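Skevard recalls gripper control unit after fingers opened without command

Owners of the Plimeo gripper are asked to stop lifting work until the new software is installed

BRAGANÇA, June – Skevard announces today a voluntary recall of the control unit for its Plimeo two-finger gripper. The recall concerns 306 units delivered to customers with software version 32. In certain conditions the gripper can open its fingers when no command was given, and the part that it holds can fall.

The company has received four reports of this fault. In one of them, at the Distelport packing site, a metal housing fell from the gripper and hit the safety shoe of an operator. The operator was examined by the site nurse and returned to work in the same shift. In the other three cases only the parts were damaged.

Skevard's service team in Bragança repeated the fault in its test cell in the month after the first report. The fault appears when the robot controller sends a position request in the same moment as the gripper finishes its own self-check. The control unit then reads an old value from its memory and moves the fingers to the open position. During the tests the team ran 2000 cycles with the original software, and the fingers opened by mistake in five of them. With the corrected software the same number of cycles was completed with no unwanted opening.

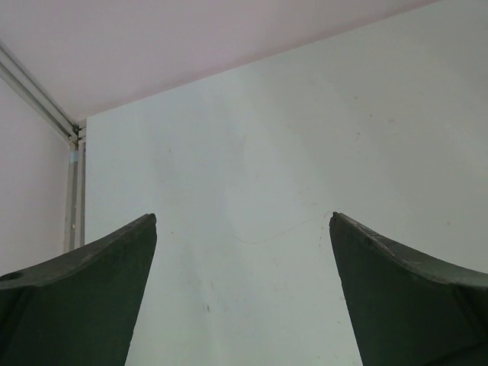 "We should have found this before we delivered the units," said Braulio Valdovinos, head of product safety at Skevard. "Our earlier tests checked the self-check and the position request separately. We did not check them together with the timing which our customers use. I apologize to the operator in Distelport and to all customers who must now stop their machines."

Customers are asked to take the following steps:

Stop all work in which the gripper lifts or carries a part above a person, a walkway or a table where people work.

Read the software version on the label of the control unit or in the service menu. Only version 32 is affected.

Contact Skevard service and give the serial number. The corrected version will be sent the same day, with instructions.

After the installation, run the open and close test from the manual, without a part, before the robot returns to production.

The installation takes around 20 minutes and does not need special tools. Customers who prefer a visit can ask for a technician, and Skevard pays for the visit and the travel. Until now 139 units have been corrected.

The mechanical parts of the gripper are not affected. Fingers, finger covers and mounting plates do not need to be exchanged. Units with version 31 or older do not contain the new self-check and can stay in use.

Skevard has informed the responsible market authority and will send it a final report when all units are corrected. The company has also changed its release procedure. Each new software version will be tested with the robot controllers most used by customers, and a person outside the development team must sign the result.

The service line is open from 7 a.m. to 8 p.m. during the recall. The number is printed on the inside cover of the Plimeo manual.

About Skevard

Skevard develops and builds grippers and control units for small industrial robots. The company has its service and test center in Bragança.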